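Toalla de baño Cluneo, rosa con flores

Inicio / Baño / Toallas / Cluneo

Ref. 300-6
Vendido y enviado por Leitão Textil Hogar

Os cuento cómo llegó esta toalla a la tienda. Yo buscaba algo con color para el catálogo de baño (llevábamos demasiado tiempo con el blanco y el gris, que se venden solos pero aburren un poco), y Oleksandra Chornovol, que me lleva las compras, me puso la Cluneo encima del mostrador y se fue a comer. Cuando volvió ya tenía hecho el pedido. Me encantó el rosa, me encantaron las flores verde azulado y me encantó que tuviera dibujo en el propio tejido, con esos arcos en un tono un poco más oscuro que solo se aprecian bien de cerca.

Desde entonces tengo una en casa y la uso muchísimo. La lavo con el resto de las toallas, la tiendo donde pille sitio y luego la doblo de forma que me cabe de pie en la balda estrecha del armario, al lado de las de manos.
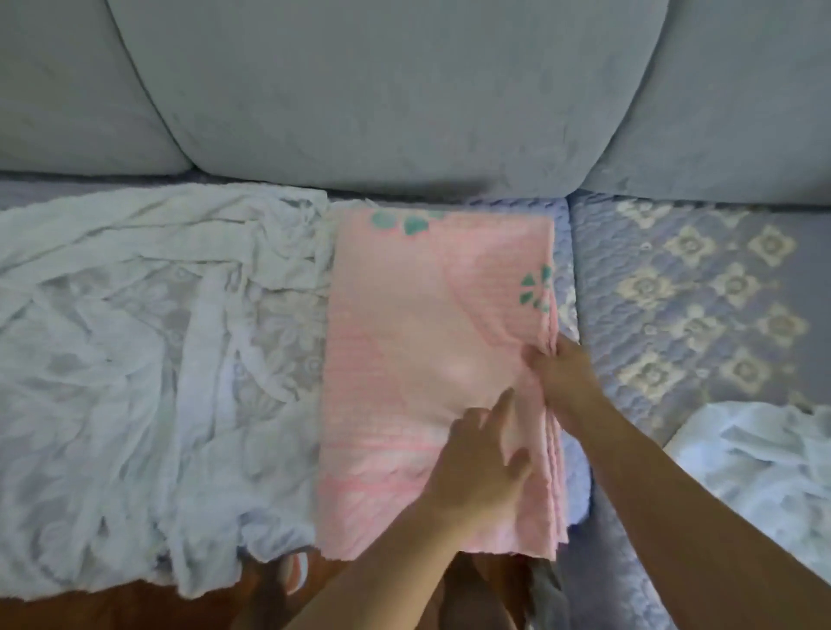
Cluneo en rosa, doblada a lo largo. Detalle de las flores y del borde con flecos.

Los flecos son lo que más me preguntáis. Hay quien los adora y hay quien los quiere lejos, y yo soy de las primeras, aunque aviso: con el uso se van abriendo un poco. A mí me gusta ese aire menos tieso. Si preferís un canto liso, mirad la Udau, que va con dobladillo y sale en colores más tranquilos.

Datos prácticos

Modelo: Cluneo
Color: rosa, con banda en rosa más claro y flores verde azulado
Tejido: superficie con textura y dibujo de arcos
Acabado: borde con flecos
Lavado: a máquina, con colores parecidos
Precio: 20 €
Envío: gratis en pedidos de más de 99 €

Un par de cosas más. La primera vez lavadla sola, por favor, que los colores vivos a veces sueltan algo. Y nada de suavizante a chorros, con un poquito va bien (yo directamente no le pongo). Si la metéis en la secadora, programa suave y sacadla en cuanto pare, que se dobla mucho mejor.

¿Se puede combinar? ¡Claro! Yo la pongo con las Fovis lisas, y el rosa destaca una barbaridad entre tanto tono claro. Para regalo la envolvemos en papel de seda sin coste, solo tenéis que escribirlo en las notas del pedido.

De esta tanda entraron 300 unidades y no sé si repetiremos color. Si os sale agotada, dejad el correo en el aviso de reposición y os escribo yo misma.

Ficha actualizada: 2023-09-26

También te puede gustar: Toalla Udau con dobladillo · Toalla de manos Fovis · Juego Fovis de 6 piezas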